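Search this blog Search Go

Moving the hard drives around in the old Brenier tower

Last updated: October

The Brenier tower has been under my desk for seven years. I bought it used from Negussie, the repair shop in Torville, and apart from a memory upgrade I had left the inside alone. It is a plain black tower. It runs my scanner, which has no driver for anything newer, and it holds the folder of household papers that everybody asks me for at tax time.

In the spring it started making a ticking sound on startup. It would tick, stop, then boot as usual. By summer it was ticking during the day too, and opening a folder of scans could take long enough that I went to do something else. I ran the drive check that came with the machine and it listed a number of reallocated sectors. I am no expert, but I know that number should be low and should stay the same from week to week. Mine went up.

So this post is about taking the drives out, deciding which ones stay, and putting things back in a better order than I found them. It took me most of an afternoon. Somebody who does this often would be done before lunch.

Copying first

I did the copying before I touched a screwdriver. The papers and scans came to less than I feared. I used Rodance, which is a small copying program I have used before and which checks each file after it writes it. It is slow and the window is ugly. It left a text file listing four scans it could not read. Three of those I still had on paper, so I scanned them again. The fourth was a manual for a dishwasher we no longer own.

I also wrote down which programs were installed and saved the license key for the scanning software in two places. The first time I set this machine up I lost that key and had to write to the company for it. They took a month to answer.

If you have a drive that is making noise, copy the files you care about most at the start, and leave the big unimportant folders for the end. I did my papers, then the scans, then the music.

Getting into the case

I shut the machine down, switched off the supply at the back, pulled the power cord, and held the power button in for a few seconds. Then I took all the other cables off the back. I put a strip of masking tape on each one with a word on it. The two audio plugs on this machine look the same to me and I always get them backward.

The side panel on the Brenier comes off toward the rear. Mine was stiff. There is a lip along the front edge that has to slide out of a channel, and if you pull straight up you will only bend it. I pushed it back with the heels of both hands and it let go.

There was less dust than I expected, most of it in the fan at the back and along the bottom of the case. I used a soft paintbrush and a vacuum held a little way off. Hold the fan blades still with a finger while you do this.

Finding what is connected to what

Working on the drives goes better with the tower lying on its side, at least to start. Later on I tipped it up to get light into the corners. The drive area on these cases is cramped, and the connectors tend to end up behind something. I followed each cable with a finger from the drive to the board before I unplugged it, and I wrote the number of the port on the tape.

The port numbers matter on an older machine. Mine looks for the boot drive on the first port, and if you move it to another one you get a black screen and a short message. You can change the order in the setup menu, but it is easier to put the plug back where it was.

SATA plugs are not hard to remove, but they are easy to break. Some have a small metal spring clip that you press in with your thumb before pulling. Some have no clip and hold by friction. Pull on the plug body and keep it straight. I have cracked the plastic tongue on a drive before by rocking the plug from side to side, and that drive was finished as far as I was concerned.

The blue data cable runs right alongside the drive in its dark metal tray, with the plastic latch just above it.
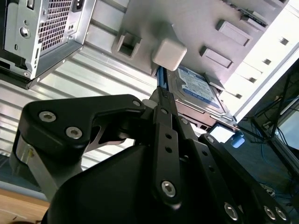 Do you have to unplug the data cable before sliding a drive out of its bay?

Unplug both the data cable and the power cable first. A drive that is pulled with a cable still attached can damage the plug, the socket on the drive, or the port on the board.

The latch gave me more trouble than any screw. I had assumed it was meant to be squeezed. It has to be turned a little and then lifted, and I only learned this by pushing it the wrong way for a while with a good deal of force. It did not break. If you have a case with plastic latches and no manual, try each direction gently before you try any direction hard. Old plastic gets brittle, and a replacement latch for a case like mine is hard to find. Negussie keeps a drawer of odd ones, but you have to go in and look through it yourself.

Sorting the drives

I had three drives to think about. The first was the ticking one. The second was an 80 GB drive that came out of my previous computer and had been sitting in a closet. The third was a used one I bought from Negussie for this job. They had tested it and stuck a paper tag on the bag with the date, which I peeled off and put in my notebook.

The 80 GB drive I kept mainly for sentimental reasons. It has the first photos I took with a digital camera on it, and although they are copied elsewhere I like having the original. I checked that it still spun up, looked at a few pictures, and put it back in its bag. It is going back in the closet.

The ticking drive came out and will not be used again. I have marked it with a big X in permanent marker. Until I get to the recycling center it can stay in the box with the old cables.

A drive should never be set down hard or left sliding around on a bench. I like to have a place for each thing before I take it out. For screws, I use an egg carton. For the drives, anything that is level and won't let them tip over will do, such as a tray with slots or a folded towel. I have used a towel for years, but a molded plastic tray is better, and standing a drive upright in one takes up hardly any space next to the case. It also keeps your elbow from finding it.

While the case was open and flat I looked over the rest of it. The wires from the power supply loop down toward the middle, and the cables from the drive bay hang across the inside, so you have to hold them out of the way with one hand whenever you want to see the board. I would like to tie them back someday. The last person in there, who was me, did not bother.

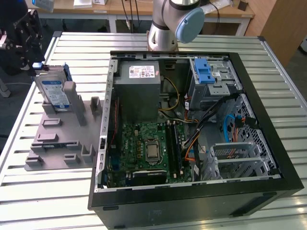 Putting it back together

Slide the drive into its holder before you bring it near the case. Check which end the connectors are on. I got this wrong once and had to take it out again, which meant going back to the latch.

Start all the screws by hand. Give each one a couple of turns with your fingers, and tighten with the screwdriver when all of them are in. Snug is enough. Drive screws come in two threads, one finer than the other, and they look nearly alike in an egg carton. If a screw goes tight after one turn, back it out and try another. I keep the fine ones in the end cup now.

Then the cables. Data first, power second. Push until the plug sits flush, then give it a light tug. Look at the L shape in the plug before you push. It only goes in one way and it should not need strength.

I left the side panel off for the first start. That way if something was loose I would not have to fight with the lip again. The machine came up, beeped once, and asked me for a disk, as it should with a blank drive. I put the system back on from the install disc, and then the scanner driver, and then the papers. The papers went quickly. The updates took until late at night and I went to bed before they were done.

What I would do differently

I would copy the drive at the first tick and not wait until summer. I would also take the tower out from under the desk and up to a proper work surface right away. I started on the floor, and my knees were sore the next day. A small flashlight would have been worth having too. I used my phone, and it kept going dark on me while I was trying to read a port number.

The cables need replacing with shorter ones. I measured the run from the board to the bay with a piece of string and the string is now taped inside the notebook, so I can take it along next time I am in Torville.

The scanner works. I have put the masking tape labels back on the cables behind the desk and plan to leave them there.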